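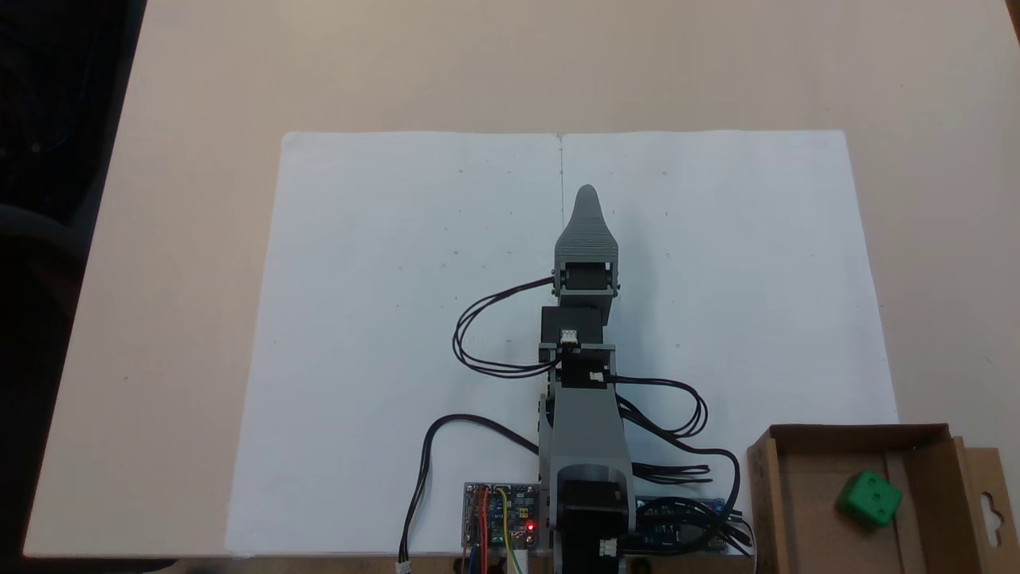 Grey arm over a sheet of white paper, gripper closed.

Reading the Grokerton contract register, part two: variations

The first part of this dealt with getting the register out of the council's website and into a usable state. This part deals with contract variations, and with the Puston pumping station in particular. Several readers wrote in after part one to ask for the Puston material first. I have kept to the original order where I could.

A recap of the data. The register as downloaded has 3,087 rows. A row is not a contract. The council adds a new row each time an entry is amended, so a contract whose end date has been moved twice appears three times under one reference. Once the amended rows are grouped by reference, and the test entries left by whoever set up the software are removed, there are 1,875 distinct contracts. All of the work below uses the grouped version. The ungrouped one is kept alongside it, as the amendments are the interesting bit.

A contract variation is a change made to a contract after it has been signed. Most are dull. A supplier changes its registered address, or a cleaning contract gains a building. The procurement rules allow changes of this kind without a new competition, subject to limits on the size and nature of the change. The principle behind the limits is easy to state: if the work being paid for is no longer the work that was advertised, other firms might have bid for it, and they were never given the chance. Applying it to a given contract is harder, and the register as published does not hold enough to do it from the desk.

What the register does hold is the following. There is a reference, a title, a supplier, a department, a start date, an end date, an award value, a current value and a procedure code. The procedure code says how the contract was let: open competition, call-off from a framework, quotation, or direct award. There is also a free-text field called "notes". It is blank in most rows. Where it is filled in, it was plainly typed by different people with different ideas about what it was for.

The current value field caused me the most trouble. I had assumed it meant the award value plus all approved variations. For some departments it does. For others it is the amount paid to date, so that a contract halfway through its life appears to have shrunk. I found this by comparing the register with the council's monthly spending file, which lists payments by supplier. Highways uses the first meaning. Housing uses the second. Parks seems to have changed from one to the other in July, with no note to say so. Anyone adding up the current value column across the whole council will get a figure that means nothing, and I would ask people to stop quoting the one that has been going round.

For that reason I did not rank contracts by growth across the council. I looked only at works contracts let by highways and drainage, where the field is used in one way throughout, and where I could check each large change against a decision notice.

Puston

The Puston pumping station replaces an older one on the same site. It lifts surface water from the low end of the town into the river when the outfall is closed by high water. The design consultant is Halliday. The main contractor is Henine. Both were appointed after a competition, and the tender notices for both are still online. I say so because some of the comments on part one took it for granted that there had been no competition, and that is wrong.

The Henine contract has been varied five times. The decision notices can be found by searching the council's meetings system for the contract reference without its prefix. Searching with the prefix returns nothing. I do not know why.

The first variation covers ground conditions. The borehole logs in the tender pack stop short of the place where the wet well was eventually sunk, and the ground there was softer than the design had allowed for. The notice refers to a report by Halliday, which is attached and readable. The price is built up from rates in the original bid. I have no difficulty with this one.

The second moves the access road to the north side of the site. The reason given is a buried cable. The notice has a drawing attached, at a resolution too low to read the labels. The price is a lump sum with no breakdown.

The third extends the contract period. It has no price attached in the notice, but the register shows the value going up at the same amendment. An extension of time on a works contract will often bring a payment for the contractor's site costs over the extra weeks, so this is not strange in itself. The notice should still have given the figure.

The fourth adds the upstream screen chamber. This is the one I would look at if I sat on the audit side of the council. A screen chamber is a separate structure. It was shown on the original planning drawings and marked "by others", and it was left out of the tender for the pumping station. The planning file suggests that it was going to be let on its own. It was then added to the Henine contract by variation, and the separate tender never appeared. The notice says that having one contractor on site would reduce the risk of delay. That may be right. It is also an argument that would apply to any extra work on any site with a contractor already present, so it cannot carry much weight alone.

The fifth is a transfer of the telemetry work from Halliday's scope to Henine's. The Henine contract goes up. The matching reduction in the Halliday contract should appear in the register at the same time, and it does not. It may have been made and not entered. It may not have been made.

What this does and does not show

I want to be careful here. There is nothing in these papers to show that anybody took money, or that either firm did anything other than the work it was asked to do at the price that was agreed. A contractor that is offered an extra structure will normally say yes. The duty to compete the work, or to record properly why it was not competed, sits with the council.

What the papers do show is a weakness in how changes are approved. Under the council's contract rules, a variation above a set share of the award value has to go to members. Below that, an officer may approve it. The rule tests each variation alone. It does not test the running total. All of the Puston variations fell below the line when taken one at a time, and all were approved by officers under delegated powers. Taken together they are over it. As far as I can find, the total was never put to a meeting.

Testing each change alone is a poor way to write the rule. A cumulative test would be better, and it would cost nothing to run, as the figures are already in the register. The formula is the current value less the award value, divided by the award value. A spreadsheet can do it and flag the row.

Checks on my own working

I made 2 errors in the first draft of this post, both found on a second pass. One was a mismatched reference: a drainage contract elsewhere in the borough has a number that differs from the Puston one by a single transposed digit, and I had assigned one of its notices to Puston. The other was a VAT error. Award values in the register exclude VAT. Payments in the spending file are also net, but the figures in one decision notice are gross, and the notice does not say so. I worked it out from the rate build-up. The effect was to make the second variation look larger than it is.

I have not corrected for inflation. The Henine contract has a price adjustment clause, mentioned in the tender notice, and payments under it are not variations. They do appear in the spending file, so the payments to Henine should not be expected to match the current value. If you try to reconcile the two and find a gap, that is the first place to look.

Supplier names are another source of error. Halliday appears in the spending file under its full company name, under a shortened form, and once with a trailing full stop. A plain match on the name will miss payments. Match on the supplier number where there is one.

Requests made

I have asked the council for the following under freedom of information: the price breakdown for the second variation, the sum attached to the third, any written assessment of whether the screen chamber could lawfully be added without competition, and the change record for the Halliday contract covering the telemetry. I did not ask for tender scores or for the losing bids. Those would probably be refused on commercial grounds and would slow down the rest.

I also sent a short note to the address given for register corrections, listing the test entries and the departments that use the current value field differently. It was acknowledged by an automatic reply. The test entries were still there when I downloaded the file again this morning.

The grouped version of the register is linked from the data page, with the script that makes it. The script expects the council's file exactly as published, including the blank row under the headings. If you open the file in a spreadsheet and save it first, the dates will be changed and the grouping will fail. Corrections can go in the comments, with the contract reference please.

Part three will cover framework call-offs, starting with road resurfacing.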